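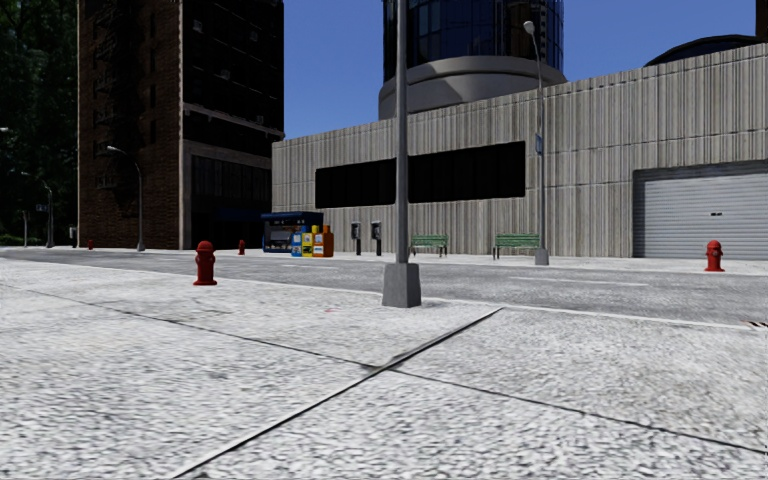 Week 5 handout: Training a sidewalk robot somewhere it can't hurt anyone

Reading for this week is the Tromitholm report, sections 2 and 3. Section 1 is mostly the authors thanking each other.

1. The problem

A delivery robot has to get down a block without hitting poles, hydrants, benches or people. Learning this by trial and error takes a great many errors, and the city of Sumville was not willing to donate its sidewalks. So the Tromitholm group trained in simulation and hoped the lessons would carry over. Hoping is a large part of the field. The technical name for what goes wrong is the sim-to-real gap.

2. The method

The simulator, Gunent, renders a city block from the robot's point of view. The learner gets a color image and a goal direction, and gives back a speed and a turn. No map, no depth sensor.

The trick under study is domain randomization. Before each run, Gunent changes things the robot should not care about: the angle of the sun, the color of the pavement, how grubby the walls are. If the learner has seen enough ugly versions of a street, the real one should look like one more ugly version. The training set had 2,104 layouts, each run under 100 lighting settings.

Note what is left alone. A hydrant stays red, with a domed cap and side outlets, and it turns up several times on one block, near and far. The group kept it fixed on purpose, to get a landmark of known size. Keep that in mind for section 4.

3. The result

They compared two policies on a real robot, the Tangen, over 400 trials split evenly between them. The plain policy finished 61 without a human stepping in. The randomized one finished 152. Work out the percentages yourselves; you will be doing it on the midterm.

Most of the plain policy's failures were stops. It met a dark seam between two slabs, took it for a curb, and waited there until someone came to get it. Seams in the training images were crisp and clean. Real ones have weeds.

4. What to be suspicious of

The real trials were all run in August, in dry weather, in daylight. The report calls this "controlled conditions."

The hydrants near the test route were yellow. The report mentions this in a footnote, in small type.

There is also no test of randomization against simply using more layouts, so we can't say which one earned the improvement. The authors leave it to future work, where it will have plenty of company.

5. Before next class

Write one page on what you would randomize and what you would hold fixed for a robot that crosses streets. "Everything" has been tried, and the robot learned to stand still.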